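Loyalty cards, VIP cards, leaflets: how do you keep them?
Household and Tidying > Small things, drawers and boxes
Page 1 of 1

wulan_r
Good evening to all. I am new in this forum, so please excuse me if this was already discussed. English is not my first language, but I try to write carefully.

My problem is the plastic cards. In December I emptied my two purses and the drawer in the hall, and I had 24 cards. Some are from shops, one is from the swimming pool, and a few I do not recognise any more. For the moment they live in a red plastic tray on the marble top, near the wall, and the leaflets go next to it. My husband says that it is only a mess with a border around it.
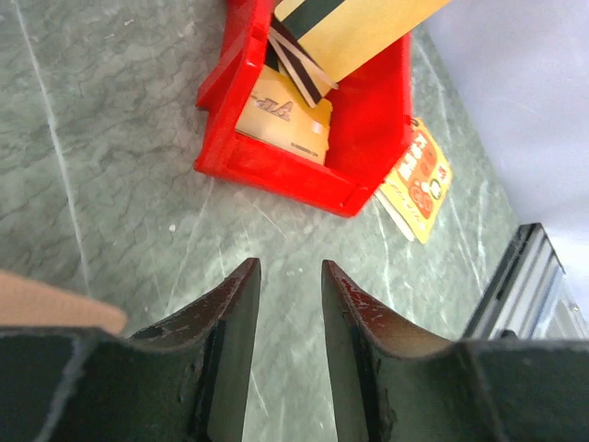

What I have tried until now:

1. A card wallet from Pirkon. It became so thick that I could not close it.

2. An elastic band. I was looking for one card and always all of them fell on the floor of the shop.

3. The tray. It is the best from the three, but I must take out half of the cards to find the one I need.

How do you do it? I would prefer not to buy something big.

Wulan

telmo.vallejo
Hello Wulan, welcome. I would keep the tray, it is a good colour and you will not lose it. But the cards should stand up, all in the same direction, with the name of the shop on top. Cut a piece of cardboard and put it between the cards you use every week and the others. I did this with 76 recipe cards and it works very well.

The leaflets I would throw away the same day. They are always for an offer that finishes on Friday.

Despina N
I do not agree about the leaflets. On the leaflet from my supermarket are the coupons, and without the paper they do not give the discount. I fold mine once and put it behind the cards.

I also do not agree about keeping so many cards. Photograph the barcode with the telephone and put the card away in a box. I have three in my purse and the rest is in the telephone.

fsosa74
@Despina, this works for barcodes. It does not work for the cards with a magnetic stripe, those you must pass through the reader. My card from the sports centre is like this and they would not accept a photo. I asked them two times.

Despina N
Then you carry that one. I did not say to throw away everything.

fsosa74
All right, I understood it differently. Sorry.

yaa_owusu
Wulan, do you know which of them are still good? I took all mine to the shops one Saturday morning and asked. Four were expired and one shop had changed the whole system, so my points were gone already. A "VIP" card sounds important, but please look at the small print, mine was valid for one year only.

wulan_r
Thank you for so many answers. Yaa, I did not think of this, I will ask at the shops. Telmo, I have cardboard from a shoe box and I will try it tonight. About the leaflets I will wait a little, because I see that you are not of the same opinion :)

telmo.vallejo
Make the cardboard one centimetre higher than the cards, or you will not see it.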